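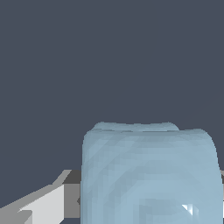 4. Does the confession sell the record?

The usual account of the celebrity confession goes like this. A musician sits down for a long interview, admits to something embarrassing (a habit, a debt, a bad night on tour), and the admission gets clipped, shared and written up. Listeners feel closer to the musician and go back to the music. Managers believe this, and a good share of the writing on fame and fandom repeats it. We have tried to find the evidence behind it and have mostly found people citing each other.

The strongest version comes from Andrade, who argues that confession works as "soft promotion" and that its effect can be read in streaming counts during the days after a clip goes around. The argument is neat. It also leans on cases picked because the musician did well. A singer whose confession was met with a shrug does not make it into a study of successful confessions, and we suspect there are a great many such singers.

4.1 What we looked at

Our set is made up of 200 short news items from 7 entertainment sites, all of them built on a clip from a podcast or a broadcast interview. We kept only items where the clip was the whole reason for the story. Album reviews that quoted an interview in passing were dropped, as were obituaries and court reports. Items from Celtgate were collected by hand after the site changed its page layout in September and our script stopped reading the body text.

Two coders read every item. They marked what was confessed, whether the item gave the date of the original interview, and where in the text that date appeared. They disagreed most often over what counts as a confession in the first place. Is a drummer who says he never liked touring confessing? One coder thought so. We settled these cases by talking them through, and readers who distrust that method are right to keep it in mind.

4.2 Old talk, new headline

A large part of the set turned out to be old. The word "resurfaced" covers this in a vague way, since it says that a clip has come back without saying who brought it back or why. Some items named the year in the first few lines. Others held it until the end, below the quotes and the embedded video, where few readers are likely to get. A smaller group never gave it, and we could date the interview only by finding the full recording.

This matters for anyone who wants to tie confession to sales. If the clip is years old, the singer has not chosen to confess now. An account with many followers has reposted it, and a site has written it up on a slow afternoon. Any rise in listening that week may have more to do with a new single or a guest verse, or with the same account posting about the same person all month. Andrade treats the week of circulation as the week of confession. For recycled clips that is plainly wrong, and we do not see how the main result survives it.

We also noticed how often wording traveled from site to site. Hekanent, which pays by the item, seems to run other outlets' copy through some kind of rewording tool. The signs are easy to spot: slang is swapped for a stiff synonym, and a quote in quotation marks no longer matches the audio. A joke about "going broke" became a statement about "turning into poverty." Once a quote has been through this a couple of times, it is hard to say that readers are responding to anything the musician said.

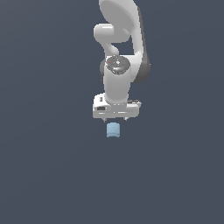 Figure 2. Simulated view of a white robotic arm with a small light-blue object at its gripper fingers.

4.3 The case of the second interview

Dirceu Evangelista, a producer who has worked mainly behind other people's records, is a useful test. In one podcast he said he had slept through a mixing session and let an assistant finish the song. The clip drew little notice. He told the same story later on a bigger show, with more laughs and a worse version of himself in it, and this time it was picked up by several of our sites. The second telling was described as a moment of rare honesty. The first was not mentioned in any item we read.

We would like to say what this did for his music, and we can't. The Trulstead listening dashboard, which much of the earlier work depends on, groups plays by the lead artist, so a producer's share cannot be pulled out. It also revises its past figures without notice. We downloaded the same week twice and got different totals. The company's help page puts this down to "quality updates" – a phrase that could cover almost anything.

What the case does show is that a confession can be a practiced story. The details that sites singled out as raw were the ones that had been added or sharpened between tellings. We make no claim about whether he was sincere, and we doubt that sincerity can be coded from a clip at all, though several papers include a scale for it.

4.4 Limits

The set is small and comes from English-language sites only. It leans toward rap and pop, where podcast interviews are common, and has little to say about country or gospel. We did not survey readers, so our remarks about what they see at the bottom of a page are guesswork based on how the pages are laid out. Nor did we have access to traffic numbers. A site with those numbers could test part of the promotion claim fairly quickly – whether people who read the item go on to play a song – and we asked Celtgate for them. The request was passed to its advertising department, and we received a rate card.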